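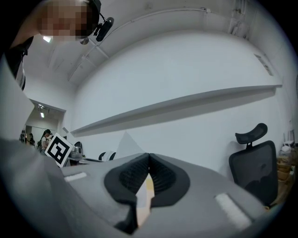
What paint should be used on the white walls of the apartments?

Walls in all Giltville units are finished in Sturen matte, white, code 615. Use the same product for touch-ups. Other whites dry to a visibly different shade, even when the label gives a similar name.

Can I get touch-up paint from the office?

One small jar per unit per year is free of charge. Larger quantities are sold at cost. Bring your unit number.

How do I clean a mark off the wall?

Wipe with a damp microfiber cloth and a drop of dish soap, working from the outside of the mark inward. Do not use melamine sponges on matte paint; they leave a shiny patch that shows in side light. Grease marks may need two passes. Let the wall dry before judging the result.

What size hole can I fill myself?

Nail and screw holes up to 13 mm across. Fill with lightweight spackle, let it set, sand flush with fine paper, then paint. Anything larger is reported to maintenance and patched with mesh.

How much weight will the walls hold?

Interior partitions are drywall on metal studs. A Herath hollow-wall anchor is approved for pictures and small shelves. Fix bookcases and wall cabinets to a stud. Do not drill within a hand's width of an outlet or switch, or directly above or below one.

May I paint a room another color?

Written approval is required. The room must be returned to white before the final inspection. Dark colors need a coat of Anbridge stain-blocking primer first.

Are door frames painted with the same product?

No. Door frames and baseboards are semi-gloss. Wall paint applied to trim scuffs within weeks.

How far does a gallon go?

One gallon covers 70 square meters less than most people expect once a second coat is included, so measure first. Send the wall lengths to the office and we will work out the amount.

When is the next scheduled repainting?

Hallways are done in August. Requests for work inside units close on 6th July.

Who handles questions not covered on this page?

Anjana Akanda, building maintenance. Include the room, the wall and the approximate size of the damage.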